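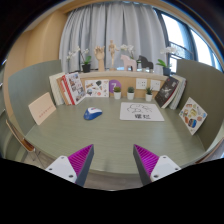

The Jemov tidying kit has been in our office at Plendport since February, and I've fallen for it far more than I meant to. I wanted to know one thing: can a machine clear up after people yet? Wiping a bare table is old hat. A desk like this one is a proper test, with a blue and white mouse lying at an angle, books leaning on each other in both back corners, cards propped against the partitions and three little succulents in white pots. I would think twice before letting a new cleaner loose on the stickers, never mind a robot.

So, the good news. The mouse is easy. I asked for it to be moved to the side of the desk 20 times and it got there every time, without knocking anything over (I did cheer at the last one, yes). Potted plants went well too — it takes them low down and slowly, and I lost no soil at all. The soft fingers are the best thing in the box and I'd happily pay for them alone.

Books are where it gets interesting! A single thick one standing up is fine. A leaning row is another matter: pull one out and the rest slide, and it doesn't yet know to steady them. I got 11 good goes out of 20, which is still better than the older Motham arm I tried, and that one scratched the desk.

Thin flat things are the weak spot. Cards and sheets lying flush on the desktop beat it 8 times out of ten, and it just strokes the top and gives up. The Ebihara kit has a little scoop for this and I wish Jemov would copy it.

It's slow, mind. A full desk takes 50 minutes, and I can do it in five. But I set it going at lunch and come back to a desk that is mostly straight, with a few cards left for me. I'm keeping ours, and I've already asked for a second set of fingers.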